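Imprimir | Enviar por e-mail

Lista de revisión – artículos de aseo y caja organizadora
Residencia Hurkville, mesa de la planta baja. Revisión de diciembre, turno de las 8:30

Leyenda: OK / PEND (pendiente) / RET (retirar). Comentarios al lado, cortos por favor.

1. Superficie de la mesa
Madera, barniz bien. Pasar la mano por el canto, sin astillas. OK.
Brillo con la luz del techo, molesta para leer etiquetas pequeñas. Girar el producto, no la mesa.
Limpiar con paño apenas húmedo, nada de lejía. OK.

2. Jabón en pastilla
Dettol Original, cajita de cartón. Esquinas blandas, algo arrugada. Se acepta si no está abierta ni manchada. Comprobar solapas las dos. Letra pequeña del lateral: leer con lupa, apuntar lote en la hoja Durrani. PEND lote.

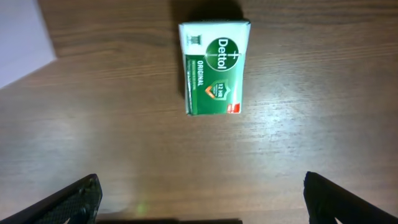 3. Líquidos
– Enjuague bucal azul: de pie siempre. Tapón hasta el tope, apretar otra vez aunque parezca cerrado. Capacidad máxima por bote en esta lista 600 ml.
– Pulverizador de plástico transparente: sin etiqueta no entra. Poner contenido y mes con rotulador. PEND.
– Prueba de goteo: bote tumbado sobre papel 2 minutos. Si moja, RET.

4. Cuchillas
Maquinilla desechable azul. Nunca suelta en la caja, va con capuchón o en funda. Mientras se revisa, cabezal lejos del borde de la mesa. Coger por el mango!! El mes pasado un corte en el dedo por meter la mano sin mirar. 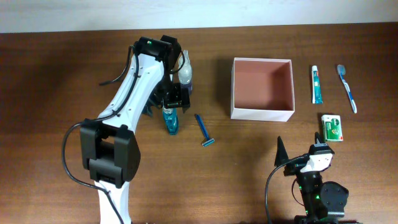 Fundas Flamo, las rígidas. Las blandas se abren con el peso de los botes y luego no sirven para nada. Si no quedan, la maquinilla viaja aparte, y se anota en la última linea de la hoja.

5. Caja
Cartón rosa, cuadrada, sin tapa. Interior más oscuro, ahí la suciedad cuesta verla – pasar linterna.
Paredes rectas, esquinas sin abrir: OK.
Fondo: apretar con la palma en el centro. Si cede, RET.
Revisar VACÍA, antes de meter nada. Parece obvio, ya.
Carga máxima 200 g por lado... no, mal copiado, el límite está en la ficha Grutley, mirar ahí y corregir la plantilla.

6. Dosificador de jabón espuma
Líquido azul, bombeador blanco. Bloquear la bomba antes de guardarlo. Si no bloquea, cinta. Base seca, que luego deja cerco en la madera. Etiqueta legible de cerca: PEND.

7. Pasta de dientes
Tapón puesto, pliegue del fondo sin fisuras. Caducidad en el pliegue casi siempre. Tubo tumbado encima de lo demás, nunca debajo de los botes.

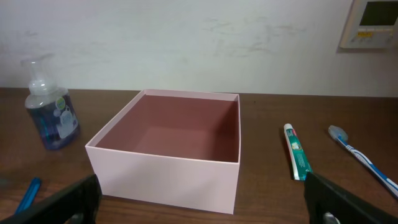

Los tubos empezados se quedan en la habitación, no vuelven al armario común. Esto va para todos los turnos, que llevamos dos semanas encontrando tubos sin nombre.

8. Cepillos
Uno por persona, con capuchón ventilado. Cerdas abiertas = RET. Los blancos con azul se parecen todos, marcar el mango con nombre. No juntar cabezales con la maquinilla ni con el jabón.

9. Orden al guardar
Primero botes, de pie y contra la pared de la caja. Luego jabón en su cajita. Pasta y cepillo arriba. Nada por encima del borde. Mesa libre de productos al terminar, paño otra vez.

Resultado mínimo para firmar: 85 puntos. Con cualquier RET sin resolver no se firma, aunque den los puntos.

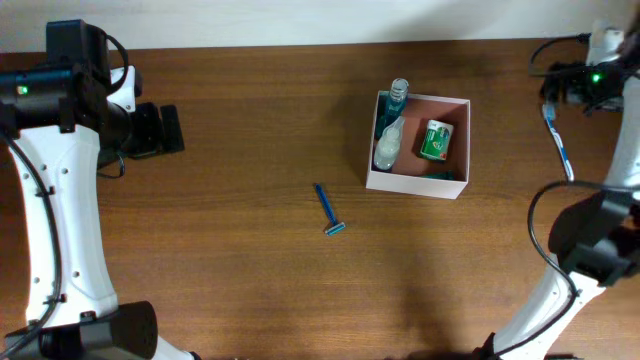
¿Se puede guardar el cepillo mojado si hay prisa?
Mejor esperar. Se sacude, se seca el mango con papel y se deja al aire sin capuchón hasta la ronda siguiente; húmedo y tapado coge olor y hay que tirarlo.

Pendiente para la próxima: lote del jabón, etiqueta del pulverizador, pedir fundas, coregir plantilla punto 5.

2 comentarios | Compartir
Contacto | © Residencia Hurkville | Volver arriba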